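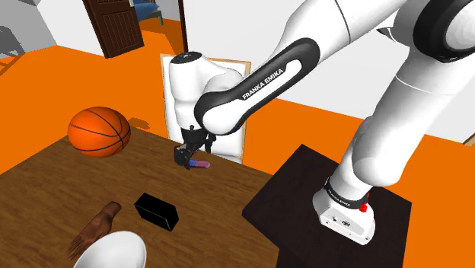 Hivstead 2 review: tabletop simulation seen at the Bastos open day

Last updated: July

Bastos opened its Ernville office for an afternoon in July to show Hivstead 2, the second major release of its manipulation simulator. The first release was usable and slow. I reviewed it when it came out and used it for most of a year afterward, mainly for checking grasp planners before handing them to the people with hardware. The new version was run on Bastos machines with Bastos staff at the keyboard for the first hour. After that, visitors could take a workstation and try it themselves. I had one for most of the remaining time, until the doors closed at 5:30.

This review covers what I could test in that session. I have not installed the release on my own equipment.

What it is

Hivstead 2 loads a furnished room, puts a fixed-base arm next to a table, and places objects from a library on the tabletop. The user supplies a controller or uses the built-in one. The simulator returns joint states, contact data and rendered camera views. A batch mode runs the same task repeatedly with different seeds. None of this is new as a concept, and anyone who has used a competing package will find the parts they expect.

The object library ships with 566 models, according to the release sheet handed out at the door. It is an odd collection. The scene I spent longest on had a basketball at the far corner of the table, a model of a hand lying near a black box, a white bowl-like thing at the near side, and a small capsule-shaped object, blue at one end and pinkish purple at the other. The arm was the white Franka model with a black two-finger gripper. The task was to pick up the capsule.

The bundled rooms come from a scene pack called Grandivum, sold separately to owners of version 1 and included with version 2. They have doors, furniture and adjoining rooms visible through openings. The orange floor in the room I used is more saturated than anything I would choose for a vision test, but the floor color is a single parameter and can be randomized.

Setup and interface

Scene files are plain text. A room, an arm, a table and a list of objects can be declared on one short page, and the loader reports errors with a line number. Version 1 reported only that loading had failed. This change alone will save existing users a fair amount of time.

The viewer is functional. Camera placement is done by dragging or by typing values into a side panel, and the panel now accepts pasted poses. Undo works for object placement and does not work for camera changes. I lost a good viewpoint twice this way. The staff member at my table said it was on the list.

Keyboard shortcuts can be reassigned. The defaults are poor: the key that resets the scene is next to the key that advances one step.

Contact behavior

Small rounded objects are the usual weak point in this class of software. A capsule lying on its side has a narrow line of contact with the table, and a fingertip coming down slightly off center tends to send it rolling or push it into the surface. In version 1 it did both, sometimes in the same trial.

I ran 200 trials on the capsule using the built-in controller, with the starting pose randomized inside a small patch of table. I saw no case of the object sinking into the wood. Failures were of the ordinary kind. The fingertips met the object near one end, the object turned, and the grasp closed on air or on a sliver of the rounded cap. That matches how such a grasp goes wrong on a bench, and it gives a planner something meaningful to learn from.

Friction is set per object and per fingertip, with a sensible default for each. Changing the fingertip value had the expected effect on slip. Changing the table value had less effect than I expected on rolling, and the reason was eventually found in a separate rolling resistance term hidden under an advanced heading. It belongs next to friction.

The basketball was less convincing. Nudged with the side of the gripper, it moved off as though it weighed very little. Its mass in the file was plausible, so I suspect the contact stiffness. A large, light, bouncy object is not what most buyers will be manipulating on a table, but it is in the library and it is loaded by default in several scenes.

The hand model is a single rigid body. The fingers do not bend. For a grasping test this is fine, and the spread fingers make a useful awkward shape - there are many places where a gripper can almost get hold of it. Buyers hoping for a jointed hand should know that there isn't one in the standard library.

Rendering

The renderer is good enough for training and short of good enough for marketing. Wood grain on the table is streaky and reads properly at a distance. Casings on the arm shade well, and the lettering on the links stays legible at working camera distances. Walls are flat. Small objects keep their outlines at lower resolutions, and I value that above everything else in this section.

Occlusion is handled as it should be. With the camera on the far side of the arm from the task, the forearm and wrist cover a large part of the background, and the fingertips cover one end of the capsule at the point of contact. The segmentation output agreed with the color output in each view I compared. Version 1 had a one-pixel disagreement along edges that made its masks irritating to use.

Shadows under objects are soft and a little weak. There is a setting to strengthen them at some cost in speed.

Speed

The demonstration machine logged 1,524 simulation steps per second with rendering off and one arm in the scene. I read this from the console during my own run, so it is at least a number that an ordinary visitor could reproduce. With a single camera switched on, the rate dropped steeply. I did not record the lower figure properly and will leave it out until I can measure it at home.

Batch mode scaled well across workers until memory ran short. It then stopped with a clear message and kept the finished trials. Version 1 discarded them.

The demonstration itself

Bastos ran the day competently. The opening talk was short and had few slides. The live portion used a scene chosen by someone in the audience from the library list, and the presenter left the first failed grasp on screen and stepped back through the contact log to show where the fingers had met the object. I would like to see more vendors do that.

There were too few workstations, and the queue for them ran along the corridor by the time I gave mine up. The printed handout had the wrong command for batch mode (a missing flag). A corrected sheet was taped beside each monitor by mid-afternoon. No hardware comparison was offered. Questions on how closely the simulated arm tracks a physical one were answered with a promise of a later report, and until it is published I would treat transfer as an open question.

Licensing

A license is tied to one machine. Moving it requires a deactivation step on the old machine, with no offline route that I could find in the documentation. Labs with isolated networks should ask before buying. Academic terms exist and were described to me verbally. I have not seen them in writing.

Good

Readable scene files with useful error messages. Stable contact on small rounded objects. Segmentation masks that agree with the color image. Batch runs that survive running out of memory.

Less good

Camera moves cannot be undone. Rolling resistance is buried in the menus. Large light objects respond poorly to a push. Licensing is awkward away from a network connection.

Verdict

Owners of version 1 should upgrade. The contact changes justify it, and the Grandivum rooms come with the upgrade. New buyers whose work is mainly tabletop grasping with a fixed arm have a solid option here. Those who need deformable objects, jointed hands or mobile bases will have to look elsewhere, as none of these are in the release. I plan to repeat the capsule trials on my own machine with two cameras active and will add the rates to this page.

Related

Hivstead 1: one year of use
Grandivum scene pack: rooms, lighting and file sizes
Writing a grasp test that fails usefully
Choosing fingertip friction values
Open days and demonstrations: Ernville listings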